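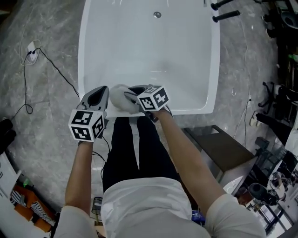

Wiping the inner wall of the tub near the rim, with the drain at the far end.

Wednesday, February 14, 2018

The head of housekeeping at Lorero, a small firm that looks after furnished rental apartments, has strong opinions about white bathtubs. Most of them concern the upper wall, the strip just under the rim.

"People clean the floor of the tub, where they stand," she says. "The body oil and soap sit higher up, at the water line. If you run a fingernail along there and it comes up gray, the tub was rinsed and that was it."

Her crews work from a written method that has been revised 3 times. It starts with a rinse from the far end toward the drain, using warm water. Hot water is avoided on acrylic. The cleaner goes on next, from the rim down, and stays on for 5 minutes before anyone touches it. On enamel the time is the same, but acidic products are left out unless the maker of the tub allows them.

"Acid on old enamel takes the shine off," she says. "You will not notice the first time. You will notice in March, when the surface is dull and holds dirt."

The wiping is done with a soft white cloth or sponge. Colored cloths can leave dye on a damp surface, and a white one shows what it has picked up. Scouring powder and green pads are not carried. The wall is done in short overlapping strokes, one side at a time, then the ends, then the floor. The drain comes last, with a separate cloth.

Pressure is the part that new staff get wrong. "They lean on it. On a glossy surface you want even contact and light force. If a mark needs more than that, it needs more time with the cleaner on it."

Black fittings, now common in the apartments Lorero handles, get their own step. Faucet handles are wiped with plain water and dried at once – limescale shows on black within a day. The general cleaner, a product the firm buys in bulk under the name Clisis, is kept off them.

The floor around the tub matters as well. Marble-patterned tile hides water, she says, and a wet patch can sit there unseen. Her rule is to dry the floor before starting on the tub and again at the end. Electric cords and power strips belong outside the room while water is running. A low stool can stay if its top is dry, though she prefers it moved so that the tile under it gets wiped.

A full clean, floor included, is budgeted at 11 minutes for a tub in regular use. One that has been left for a season can take 60. She does not accept shorter times from her crews.

"The rinse alone is two minutes if you do the corners," she says. "Then you dry it with a clean towel, all the way up to the rim. Most of the streaks I get called about come from skipping the towel."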